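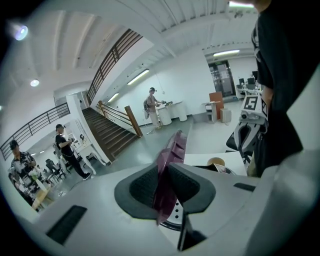 Stostanach ground floor refit – progress report
Friday, March 10, 2023

Hello Angelica,

Well, we're in! I promised you a proper update once people were using the ground floor, and they are, every day, so I'm writing this with a certain amount of coming and going behind me. The short version is that the main room is finished apart from the bits listed further down, we're inside the budget, and I'm much happier than I was when I wrote to you in October (sorry about that one, it was a long week).

The floor first, as that was where most of the worry went. We stayed with grey in the end, and I'm glad we did. It runs right through the open area and makes the white walls look cleaner than they are. The old boards came up more easily than Triment had feared and they knocked two days off the labour, so thank you to them. There is one patch by the bottom of the stairs where the levelling wasn't great and they're coming back to redo it at no charge.

The stairs themselves we left alone. You asked whether dark steps would look heavy against all that white, and I did wonder too, but everybody likes them and it saved us a fair bit of money. I'd still like a better light over the bottom few.

Now, furniture. The round white pedestal tables have been the big hit. People stand at them far more than I expected – they put a bag down, sort something out, have a chat and move on. Honeylyn Evangelista wanted stools to go with them and I've held off for now, as I think we'd lose the floor space straight away. The light wooden table has been less of a success, I must admit. It was meant to be for meetings and it has turned into the place where bottles and odds and ends get left. I've asked Espiritu to quote for a low cupboard to go near it, and if that comes in under what we put aside I'll go ahead unless you shout.

The desk area has its dark office chairs, all reused from upstairs. Two of them squeak. I have oil.

On money, we have 677 pounds left in the furniture line, which should cover the cupboard and a couple of coat hooks. The electrical work is paid in full. I'm still waiting for the final invoice from Gridater for the sockets, and I've chased it twice. We need more floor sockets, by the way: at the moment cables end up running across the floor and I don't love it, so I've asked them to price cable covers as a stopgap.

Still to do:
Floor patch by the stairs (Triment)
Light over the bottom steps
Cupboard quote (Espiritu)
Cable covers and socket invoice (Gridater)
Second coat on the back wall, which will take 7 hours or so with drying

Could you let me know about the light? It wasn't in the original bid, and I'd rather ask before I spend. Do come and see the place when you're next over – the kettle is upstairs but I'll carry it down.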